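4.2 Colour names and the trouble with mustard

Reading time: 2 minutes

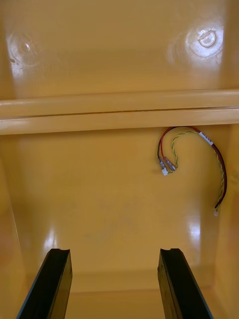 Figure 3. Interior of a moulded plastic enclosure, mustard yellow.

Paint firms have long known that a colour sells better if it sounds like lunch. Our second study asked whether the people doing the buying agree on what these names mean. We took 2689 product listings from the Nallo catalogue, each with a seller's colour name and a measured value, and kept the 777 whose names referred to something edible. Mustard was the most common of these, and by some distance the least well behaved.

Sellers used "mustard" for almost anything between a ripe lemon and a damp doormat. The plastic in Figure 3 sits comfortably within the range, as do most things that are yellow and slightly sorry about it. "Honey" was steadier. "Biscuit" was applied so freely that we came to regard it as a statement of mood, and "oat", which we had expected to be dull, was dull in a pleasingly consistent way.

We then asked 73 adults to sort a set of printed cards under the same names. Agreement was high for "tomato" and "plum" and poor for nearly everything in the yellow-brown region, where earlier work (the Stunden survey in particular) had reported tidy clusters. We could not reproduce these clusters under any setting we were willing to defend. The Stunden cards were glossy and ours were matt, and gloss may explain part of the gap. We doubt it explains all of it.

Repeating the sorting task in September gave much the same result, although several participants moved their own mustard cards into "curry" and denied having ever thought otherwise. We scored both rounds with the Chamoun index, which penalises a card once for being in the wrong pile and again for being far from the right one. For mustard this assumes that there is a right one, and Section 5 takes up what happens to the index when that assumption is dropped.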